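Search this notebook: enter keyword Go
Print this page | E-mail this entry

2022-05-08

Desk sorting, bench room. Present: me, Maritza Taipe, Gladys Nina for the first hour.

Arnulfo's plan was to stop the pens migrating. He read somewhere that if every small thing has its own slot, people will put it back in the slot. I have worked in three shops with slots and I have my doubts, but he signed for the organizers, so we are trying the organizers.

The order was 200 pens and refills mixed, from Vernholm. Count on arrival was 175. Gladys counted a second time and got 175 again. The packing slip says 200. I have written to them and expect the usual answer, which is that we should check the bottom of the carton. I have checked the bottom of the carton.

Of the 175, we scribbled with every one on scrap. 119 wrote on the first stroke. Most of the others came around after some scrubbing on the sole of a shoe (Maritza's method, don't laugh, it beats the lighter). Whatever still skipped went in the coffee can by the door. Please don't rescue things from the coffee can. Last September somebody did and we had dead pens in the drawer for months.

Now the slots. The claim on the Sonov sheet is that one organizer "serves a four-person desk." Which four people? Dragica alone has more stuff on her desk than would go in two of them. The compartments are fine for clips, erasers, lead tubes, the little screwdriver tips. For pens I'm less sure. Stand them up and they lean, and then the box wants to go over. Lay them down and the long ones ride up on the divider. I'd like to see it after a month of real use before we buy more, and I said so to Sheila Mellor, who had already priced a second batch. She is holding off.

Things I do like about it: you can see what is in it without picking it up, and it wipes clean. Things I don't: you can see what is in it, so it looks messy the minute it isn't perfect. Also the clear plastic all but disappears on a pale surface. I put my elbow into it twice. Maritza wants a strip of colored tape along the top edge. Fine by me, blue if we have it.

Paper on the table: keep it. I was against it (it wrinkles, it walks toward you) but small parts show up much better on it than on bare wood, and when it gets grubby you throw it out. Tape the back corners only.

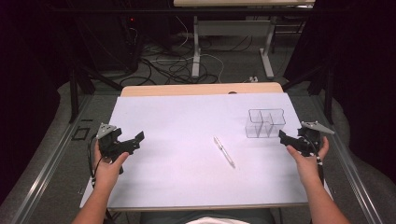 Pen out, organizer behind it to the right. Both hands on the grippers.

Clip pens: the slim silver-and-white sort seem to be everyone's favorite, so they will be the first to walk off, slots or no slots. I'd keep those in the cabinet and put the cheap ones out. Arnulfo disagrees and thinks people look after nice things. We'll see who is buying pens by fall.

Labels. Dragica printed some, too wide for the compartments. Don't trim them with the good scissors.

To do:
- Vernholm, chase the missing 25
- blue tape
- move the lead tubes out of room 202, they are still in the Crăciun box
- ask Gladys where the second scrap pad went
- look at the slots again in a month and write down what is really in them, before anyone tidies up for the look of it

Last updated by A. Pacheco (spelling only)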